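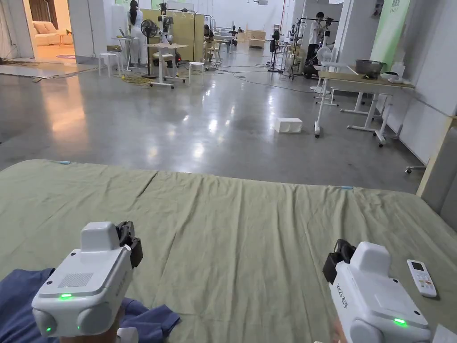

Platard Hand-Held Gripper Pair
Equipment for recording two-handed demonstrations

The Platard pair consists of two hand-held grippers, one for each hand, with which an operator performs a household or workshop task while the motion of both hands is recorded. The recordings are supplied to a learning system as examples. No robot arm is needed at the point of recording, and the operator stands at the work surface as he or she would for the ordinary task.

Platard is offered by Dokon for purchase and for term rental. It is in use at the Cliltberg training rooms, where the garment and bed linen series is recorded. The white housings carry green indicator lights that remain within the operator's view during work, and the black jaws extend inward from each unit so that both can meet over the same piece of cloth.

Intended use

The pair is meant for tasks in which two hands share the work: folding, spreading, sorting, opening containers, and passing an item from one side to the other. It is not meant for cutting, for liquids, or for any load above 3 kg per hand. Institutions planning work with soft goods should choose the textile pads at the time of order. The standard pads are suited to rigid items and may slip on thin fabric.

Sessions on cloth require more care in setup than sessions on a hard table. The sheet beneath the garment should be clipped to the mattress or board so that it stays in place when the jaws press down. A plain sheet in a single color is preferred. Wrinkles are acceptable and need not be smoothed between recordings — a learning system that has met only flat sheets will perform poorly in a real bedroom. 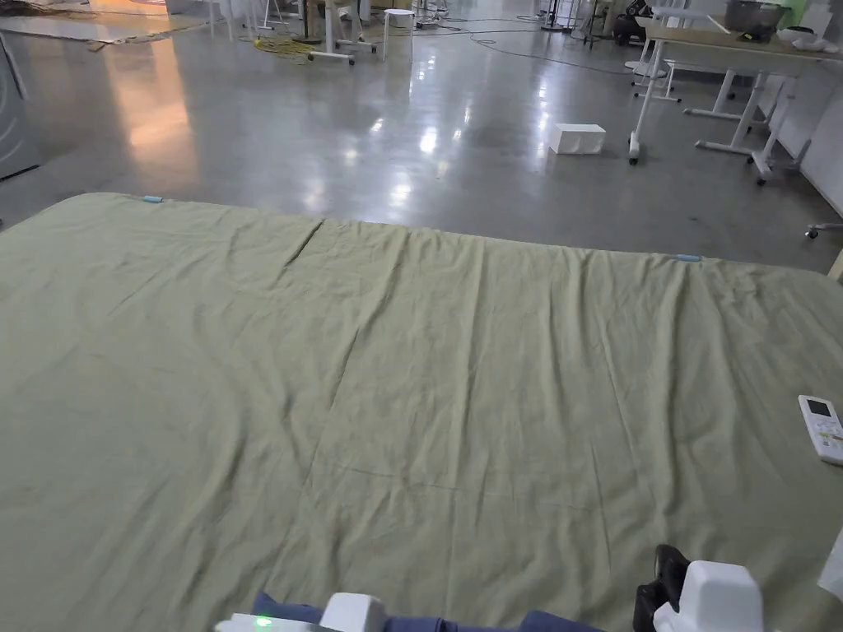
SETUP AND OPERATION

Small everyday articles may be left on the work surface if they stay clear of the hands. An air-conditioner remote control on the bed, for instance, does not invalidate a recording. The operator should note such articles in the session sheet and should not move them once the recording has begun.

To begin a session:

1. Switch on both units and wait for the indicator lights to turn green.
2. Bring the jaws of the two units together and hold them still until the tone sounds.
3. Place the garment in its starting position and enter its code.
4. Perform the task at a natural speed, then return both units to the rest position.
5. Accept or reject the recording before starting the next.

Step 2 must be repeated whenever a unit has been set down on a hard surface or has changed hands between operators.

A rejected recording is kept in a separate folder and may be restored within the same session. Operators are asked to reject only for faults in the equipment or in the entry of codes. A fumbled grasp that the operator corrects should be accepted.

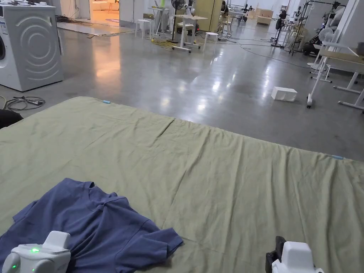 Examples of garment handling are of most value when the starting position varies. The Cliltberg protocol, written by Imani Barasa, sets out 140 starting positions for upper-body garments and asks that no two recordings in a row use the same one. A short-sleeved T-shirt bunched up on itself, with the collar toward the far edge of the bed and one sleeve reaching to the right, is a proper starting position under the protocol, as is a shirt laid face down with both sleeves out. One gripper may press into the garment while the other rests on the bare sheet; both units continue to record, and the idle hand is part of the example.

Specifications

Units per set: 2 (left and right)
Length of each unit: 289 mm
Maximum jaw opening: 103 mm
Maximum load per hand: 3 kg
Pads: standard or textile, specified at order
Recording software: Vasconcelos, one seat included

Ordering and support

Orders and rental requests are handled by Kibet Mwaipopo at the Dokon equipment office. Rental sets ordered for December must be reserved one full term in advance. Each set is inspected before dispatch and again on return; worn pads are replaced without charge during a rental. Purchased sets should be returned for alignment once a year.

Page revised 2021-07-06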